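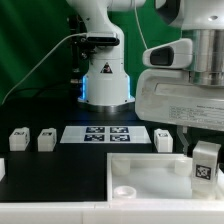
Four blocky squares on a white mat, two in back and two in front.

Why do some squares look like bad crosswords?

You have probably met a pattern like this before, on a poster or in a museum. It looks like a crossword that gave up. Grown-ups call it a marker, and its job is to be easy to find.

Black and white are the two colors that look least alike, so the edges show up even in dim light. Gray on slightly darker gray would be more elegant and much less help.

Each marker has its own blocky pattern, a bit like a name tag. A computer looks through a camera, finds the square, and matches the pattern to a list. A list might hold 231 patterns, which is more names than your teacher has to learn.

The shape is useful too. A square seen from the side looks squashed, and the squash tells the computer which way the paper is tilted.

Try it: draw a grid, 7 boxes across and 7 down. Color the outside ring black, then fill in some of the middle. Turn it upside down. If it looks the same, change a box - a good marker has to know which way is up.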